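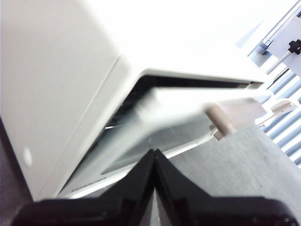
From: Pouran Hassanpour
To: cell-care list
Re: gripper fingers slip on panels and handles

Farzad Ebrahimi wrote:
> After I changed the fingers on the Natton cell, the grip is weak
> on thin parts. At panels the tips arrive a little low. Do I need
> to teach all positions again, or only set the tool length?

Dear Farzad,

Only the tool length, I think. We had the same on our cell in January. The new fingers were 2 mm longer than the old pair and the controller did not know it. Please try in this order:

1. Close the fingers with no part and look if the tips meet. If one side is open, loosen both screws and seat the fingers again.

2. Enter the new length and drive slowly to one panel you know well. Stop before contact and compare the height by eye.

3. Go to an object with a long handle. For us it is the Toshiba toaster oven by the wall - unplugged, and with the play food on the carpet before it. Keep the arm high until it is over the free area, then come down.
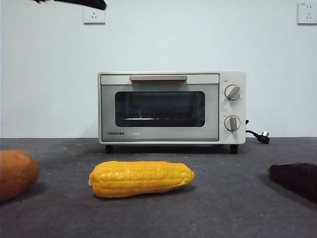 4. Write the new value in the log. Ours is sheet 402, and Adoración checks the screws again after 2,000 cycles.

If the tips are still low after this, send me the offset file and I will look at it.

Best regards,
Pouran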